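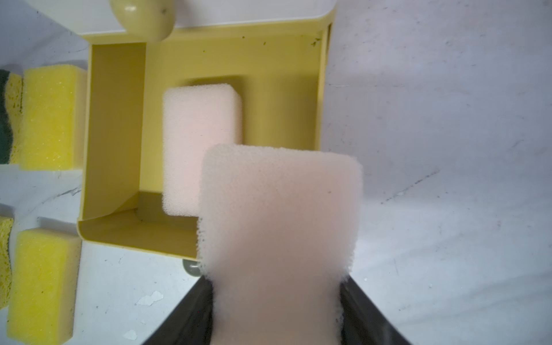
Figure 1. Pink sponge held upright in the gripper, with a second one in the tray behind it. View from the wrist camera.

Spending Other People's Money: An Equipment Plan for the Sponge Bench

Simão Arruda, with Belmiro Ramalho
Supervisor: Ilídio Figueiredo
Submitted 7 Sep 2019

1. What we were asked to do

The Skesness teaching lab has one arm, one gripper and a steady queue of students who would like to use both. Our brief was to work out what the bench needs for the coming year, what it would be nice to have, and what we should stop asking for. The budget was 490 pounds. Anyone who has priced robot parts will know that this buys either a small amount of robot or a very large amount of sponge.

The arm itself was outside the brief. It belongs to the department and replacing it would need a different form, a different signature and probably a different century.

2. How we worked out what was needed

We spent August running the pick-and-place exercise that second years do in their first lab: take a sponge from the tray, lift it, put it somewhere else, repeat until the marks are awarded. We kept a log of every session that stopped early and wrote down the reason. There were 17 of these. In 11 of them the fault was something that costs less than a sandwich, such as a missing pad or a cable tie that had given up.

This was a blow to Belmiro, who had already drafted a page and a half on force sensing.

Sponges turn out to be decent test objects for a purchasing study. They give when squeezed, so a student who sets the grip too tight gets a bulge at the sides (Figure 1 shows a mild one) and no broken parts. The plain pink blocks are the ones we would standardise on. The yellow kitchen sort with a green scouring layer are useful as a harder second exercise, as the two sides grip differently and students find this out at different speeds.

3. What we looked at

Gripper fingers. The Sturari catalogue has a soft-tipped set we both liked. One pair would have taken 90 pounds out of the budget, and we think it is worth it as a spare. The present fingers do the job. The trouble is that they are the only ones, and a session with no fingers is a lecture.

Force sensor. We asked Lý for a quote. It arrived promptly and was very polite, and it came to more than the whole budget before delivery. We have left it in the appendix so that next year's group can enjoy it too.

Trays. The present tray is a shallow one with a raised platform down the middle, which keeps a sponge up where the fingers can get round it. We tried a flat-bottomed box from the stores cupboard for comparison and the fingers kept meeting the floor of it. Any new trays should have a platform or we should glue one in. Gluing one in is cheaper.

Table top. It is white, and it has had a life. There are scuffs, streaks and chips, and bits of debris get about on it. None of this troubles the gripper, but Amândio Godinho's vision group next door wants to use the same bench for finding objects by colour, and every chip is one more thing for the software to take an interest in. A plain mat would cover the lot. We priced a new worktop as well, mainly out of curiosity — we will not be doing that again.

4. What we recommend

Buy first:
Spare soft-tipped fingers, one pair
Matt bench mat, cut to size
Pink sponges, a full carton
Box of pads, ties and small fixings

Buy if there is money left:
Two more trays
A second wrist camera cable

Do not buy:
Force sensor
Worktop
The Novusville training package, which is a video

We would also like a brush and a cloth kept at the bench, and a line added to the lab sheet telling people to use them. Ramiro Olmedo in stores says he can find both without it touching our budget.

5. Problems with this plan

One month is a short time to judge wear, and August is a quiet month. Most of the runs were ours, and by the end we had got quite good at it, so the log probably flatters the equipment. A proper first-year cohort will be harder on the fingers than we were. If the spare pair is in use before Christmas, the second pair should come out of the tray money.

We also did not cost our own time. Ilídio asked us to mention this. He did not ask us to work it out.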